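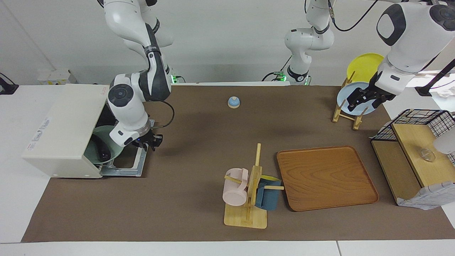
Lecture 9: household chores as a manipulation problem

6 December 2021
Notes by the module tutor, Ziltthorpe

Chores are usually ranked by how tiring they are for a person. For a machine the useful ranking is by contact: how many surfaces must be touched, how precisely, and what happens if the touch is slightly wrong. A plate standing in a slatted rack has to be taken by the rim, with a neighbouring plate close behind it. A mug on a peg has to travel along the peg before it can go anywhere else, and the direction of travel depends on how the mug hangs. Reaching a bowl inside a box-shaped cabinet adds a further limit, as the wrist and forearm must fit the opening as well as the gripper. Two arms on one table can work on the rack and the cabinet separately, but a tray carried level needs both of them, and their motions must then be planned as one.

Failure rates

Take a task of 29 separate steps. If each succeeds 99 times in 100, the whole task finishes without error three times in four. At 95 in 100 it finishes less than one time in four. Published success rates are often per step -- check before comparing.

Shop floor against kitchen

The Grerkov packing cell runs 3000 cycles between stops. Its parts arrive in a fixed position and never change shape. The Clino trial in March attempted 830 table-clearing runs with crockery placed freely, and most stops were caused by poor grasps. Planning time was a minor factor.

Current position: single pick-and-place of rigid items is workable. Full clearing and putting away, unsupervised, is not. Cloth and wet glass remain open.

Reading: Gavrilă workshop notes, section 3.

Comments

Is the 95 per cent figure with or without retries?

Without. Retries help only if the machine detects the failure -- covered next week.

Section 3 of the reading is missing from my copy.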